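I have been wanting to tell you about my dish rack since November, and I know how that sounds, but bear with me!

For years we had one of those big two-story drainers on the counter. It held everything, it dripped everywhere, and it took up the best corner of the island, right where you'd want to roll out chapatis. Padmavathi Krishnan from my Tuesday-turned-whenever cooking group came over, looked at it for a while and asked why I wasn't using the sink. I had a double sink and was only ever washing in one side of it.

So I ordered a Panicker rack, just plain metal rods that lie straight across the basin. It cost $28 and took almost 2 weeks to arrive. I love it. The water goes down where water should go, cups and plastic tubs dry right there over the left side, and the right side stays free for rinsing rice or filling the big pot (the 11-quart one, which never fit under the old setup without a fight).

A few things I've learned along the way:

- Tubs go at the end, standing up against the divider. Lying flat they hold a puddle all night.
- Heavy pans still get dried by hand. I tried the cast iron once and didn't enjoy the noise.
- Wipe the rods when you wipe the faucet, or they get spotty.

The best part is the counter, though. I've got the fruit bowl back out, and there's space for the tissues and somebody's phone and whatever else lands on the island during the day — and plenty of things do land there. Next I want to sort out the drawer of lids. I pulled out every single one last night and I'm still missing the lid for the blue Muketti box, so if you borrowed it, please bring it home!

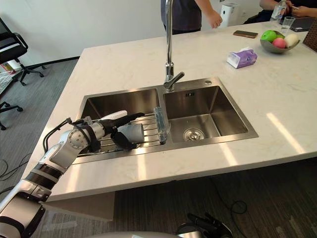

*Photo: Anitha Venkataraman*

The peach was gone by dinner, by the way.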